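Rodthorpe Toy Library Opens Its Sorting Room to Families This November

RODTHORPE – After many months of sweeping, painting and a good deal of moving shelves from one wall to the other and back again, the Rodthorpe Toy Library is delighted to announce that its new sorting room will open to families this November. Doors open Thursday at 5 in the afternoon, and everyone who has ever borrowed a puzzle, a pull-along duck or a bag of blocks from us is warmly invited to come and have a look around.

The sorting room is the place where returned toys go before they are put back on the shelves. Until now this work was done in a hallway behind the lending desk, where two people could hardly pass each other with a box in their arms. The new room has long tables, good daylight in the mornings and plenty of space to tip out a mixed bag of blocks and play food and see what belongs to which set.

"People love the lending side, and so do I, but my heart has always been with the sorting," said Femke Kuipers, who has run the library for 7 years. "You get a lemon from the market stall set in with the building blocks, and a green block in with the tea cups, and you find yourself thinking about the child who put them together. They usually had a very good idea going. We do put everything back where it belongs in the end, but sometimes it takes us a while!"

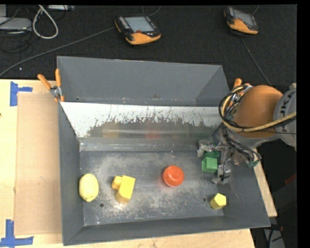
The library now has 2463 toys in its catalog, from baby rattles to board games for the whole family, and loose pieces are by far the biggest part of the work. Blocks and play food are the favorites year after year, and they are also the ones that travel home in the wrong bag. Families who discover a stray piece under the couch are welcome to bring it in at any time, with no fee and no questions asked, even if the set itself went back long ago.

Visitors to the opening can try the sorting for themselves. Children can match pieces by color and shape, and grown-ups who enjoy that sort of thing (there are more of them than you might think) can help put together the Dirnorance sets, our own play bundles made up of pieces that have lost their original boxes. Each bundle comes in a drawstring bag with a picture card, and they can be borrowed for three weeks just like everything else.

The room was fitted out with the help of Vanhove, the joinery shop on Mill Lane, and with a gift of $1000 from the Prindero bakery, whose raisin buns will also be served on the day. We are grateful to both, and to all the families who waited so patiently while the lending desk kept shorter hours over the summer.

Admission is free and there is no need to sign up. Strollers can be left in the front hall. Regular lending will go on as usual during the opening, so please do bring your returns along with you.

Press contact: Femke Kuipers, Rodthorpe Toy Library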